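讲稿备注:一只篮子怎么装水果
Castmont 社区厨房分享会,2022年5月1日

开场先别急着翻页。问问大家:从市场回来,袋子往台面上一倒,接下来干什么?我自己以前是直接塞冰箱,后来迷上了编织篮,整个厨房都变得让人想多待一会儿!(这里可以停一下,等人笑完。)

说说我为什么喜欢海草编的。它轻,有一股干草的气味,颜色和木头台面特别合得来。我在 Pirnville 的周末集市买了第一只,花了 40 块,一直用到现在,提手换过一次绳。圆篮比方篮好用,果子会自己往中间靠,不用老去扶。

接着讲顺序,这段语速放慢。先把所有东西摊在桌上,别边拿边装。摊开了才看得出哪个该先吃,哪个还能放。硬的先进篮,苹果打底最稳当;梨看熟度,捏着还硬就跟苹果一起;桃子和葡萄一定留到最后,压一下就完了。 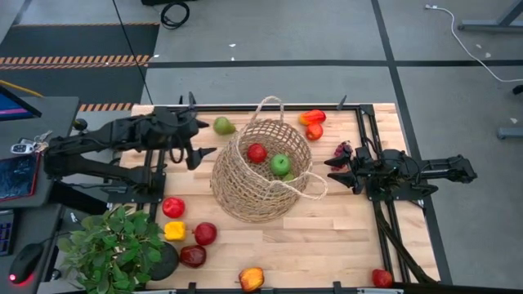

篮里是苹果,梨、葡萄和桃子还在桌上。

翻到这页,请大家看颜色。篮里有红有绿,绿苹果挨着红苹果,多精神!我每次装到这一步都舍不得往下装。再指一下靠下方的那个桃子,橙里带黄,我会把它放在最上层,一进厨房就能看见。

彩椒和番茄怎么办?一定有人问。我的习惯是另放一个浅盘,不进果篮。番茄蒂朝下放,彩椒平躺着就行。要是当晚就做菜,混在一起也没关系,好看就好,别太紧张。

提手的事补一句:高的绳提手很漂亮,可是装满以后别单手拎着跑。我在 Tinholm 的楼梯上撒过一整篮,苹果一路滚到底,捡的时候邻居都出来帮忙了。

(时间够的话)讲苹果和熟桃分开放的道理:苹果会放出乙烯,催着旁边的果子变熟。想让硬梨快点软,就让它们做邻居;想多放几天,就分开。

最后留时间动手。每桌一只篮子,水果自己挑,装完端到前面来,大家互相看看。记得提醒洗手,用过的布放回门口的筐里。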